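Polling place walk-through, Kimardale Grange Hall, June primary. Filled in on site, typed up same night. Numbers in brackets are the item numbers off the county sheet, I skipped the ones that don't apply to us (no elevator, no second floor).

Walked with Anouk Van den Broek. Hamish Drummond has the keys and let us in at 4:15.

OK = fine as is. FIX = before opening. WATCH = ok for now, somebody keep an eye on it.

## Outside and parking

- [x] (1) Street number visible from road - OK
- [ ] (2) "Vote Here" signs, both directions - FIX. Have the one for northbound. Southbound one went missing after the school levy vote. Need a new one plus stakes.
- [x] (3) Accessible spaces marked, two minimum - OK. Paint is faded but readable. Put cones out at 5:30 so the early poll workers don't park there. It happened last time, we got a written complaint.
- [ ] (4) Path from accessible spaces to door, level, no gaps - FIX. Lip at the second slab, stuck my tape on it and its over the half inch. Declercq has a rubber threshold ramp we can borrow. Tape both edges down.
- [x] (5) Electioneering line measured from door and marked - OK, measured twice. Chalk will wash off, bring flags also. The line crosses the driveway so campaign tables have to go on the far side of the mailbox. Tell BOTH parties this ahead of time, same wording to each.
- [ ] (6) Outside lights - WATCH. One over the side door flickers. Polls close after sunset only if there's a line, but closing crew carries stuff out that way.

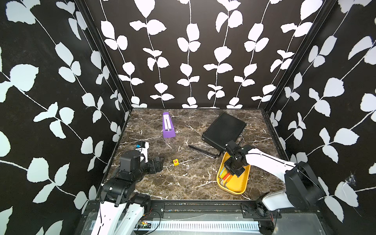 ## Entrance and hallway

- [x] (7) Door opens without much force, stays open if propped - OK. Don't use the fire extinguisher as a doorstop. Use the wedge.
- [x] (8) Clear width 36 in. all the way to the voting room - OK once the coat rack moves. Hamish will move it.
- [ ] (9) Mats flat - FIX. Corner curls. Anouk says just take it up and I agree, unless its raining.
- [ ] (10) Exit signs lit - FIX. Front is good, rear one is dark. Pushed the test button, nothing. Battery or bulb, dont know. This is a must before opening, not a nice to have.
- [x] (11) Extinguisher tags in date - OK, both.
- [x] (12) Capacity card posted - OK

## Voting room

- [x] (13) Booths set so no voter's back faces a window or the line - OK with the layout on the back of this sheet. Please follow the layout. In the spring someone turned the end booths to make room for a snack table and you could read a ballot from the check-in line.
- [x] (14) One seated-height booth, chair that can be pulled away - OK
- [ ] (15) Cords - FIX. The Skivell tabulator cord won't reach the wall outlet without crossing the walkway. Move tabulator to the east wall OR get a cord cover. I'd move it. East outlet tested, works.

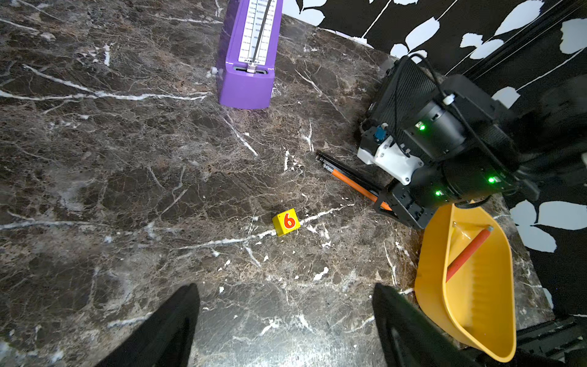
If it moves, the poll watchers' chairs move too, they need to see the tabulator but not be close enough to see a ballot go in. Six feet back, tape an X for each chair.

- [ ] (16) No overloaded strips - WATCH. Tabulator on its own outlet. Coffee maker goes in the kitchen. Only in the kitchen.
- [x] (17) Sample ballots posted at standing and seated height - will be done at setup, spots picked.
- [ ] (18) Tables solid, legs lock - FIX. One folding table has a bad latch, I put tape on it marked BAD. Do not use for check-in. Do not use for anything.
- [x] (19) Temperature / air - OK with the fans. Fans aimed away from the paper.

## Equipment and seals

Did this part with both of us reading out loud, one reads, one writes.

- [x] (20) Tabulator case seal 3318 - matches log
- [x] (21) Ballot box seal 3555 - matches log
- [ ] (22) Emergency bin seal - FIX THE LOG. Seal says 3627, log had the last two digits swapped. Seal itself not broken or stretched. Both of us initialed the correction, one line through the old number, no white-out. Called it in to the county desk, they want a copy of the page.
- [x] (23) Public counter written down, zero tape to be run at opening with two people from different parties signing - reminder only
- [x] (24) Blank ballots on hand - 700 in shrink wrap, unopened. Leave unopened till morning.
- [ ] (25) Zaven check-in tablets charged, on current list - WATCH. One drops off the wifi by the stage. Sits fine at the front table so keep it there. Paper poll book is the backup and should be ON the table, out of the box. Last time it took ages to find it.

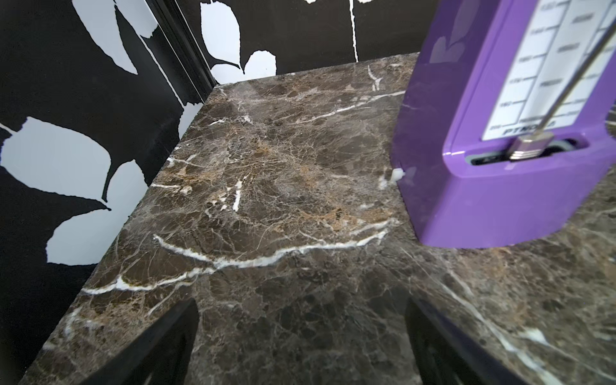

Bring the charger bricks too, we only found cables in the tote. And a few extra pens, black, the felt ones bleed thru.

- [ ] (26) Storage closet locks - FIX. It locks but the key list has three names and Hamish thinks four keys exist. Until he finds the other one we put a numbered seal over the hasp overnight and log it.

## People and flow

- [x] (27) Line plan - in by front, out by side. Rope is in the closet.
- [ ] (28) Curbside voting sign with working phone number - FIX. Number on it is from the old clerk's office. Cover it up with a label and then CALL IT to make sure it rings.
- [x] (29) Provisional table separate from check-in, with privacy - OK
- [ ] (30) Chairs for people who can't stand in line - WATCH. Put out four, more are stacked in the hall, be careful, the stack leans.
- [x] (31) First aid kit - OK but low on the bigger bandages.
- [ ] (32) Emergency contact sheet - FIX, needs reprinting. If the building has to be cleared: voters out first, then the judge takes the emergency bin key and the poll book, and nobody goes back for bags. Meet by the flagpole. Write down the time out and the time back in.

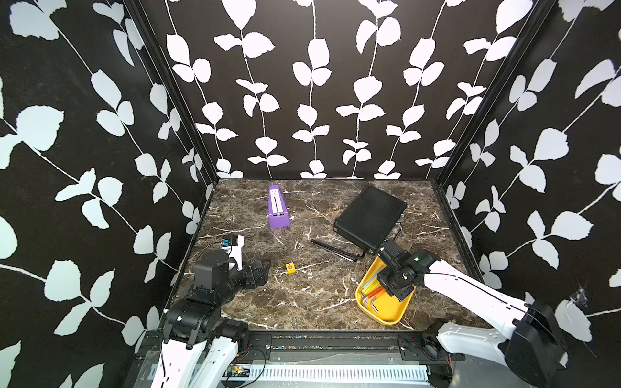 Same goes for a power cut, except you stay put. Voting continues on paper, ballots go in the emergency bin, scan when the power's back with two people watching. Flashlights were tested, one dead, new batteries in it now and its fine.

## Closing

- [x] (33) Route from tabulator to vehicle walked - OK apart from the light in (6)
- [x] (34) Two-person transport team - names go on the county form, not here
- [ ] (35) Trash checked for ballots and stubs before bagging - add to closing card, its not on there now

## Comments

Biggest ones are the exit sign (10), the ramp (4) and the cord (15). If I had to open tomorrow I'd open with those three done and the rest patched.

Anouk wants it noted that the south approach to the driveway is hard to see when cars are parked on the shoulder. Agree. Not something we can fix, but could ask the road dept for two no parking signs for the day.

Hamish asked if the Grange can leave its own notice board up in the hallway. Yes if there's nothing on it about anyone or anything on the ballot. Looked it over, there's one flyer about the water bond, that comes down or gets covered till polls close. He was fine with it.

Recheck the FIX items at setup, afternoon before. Initial each one seperately please, not one big bracket down the side like last time.

Ramp pickup - call Declercq before noon, they close early in June.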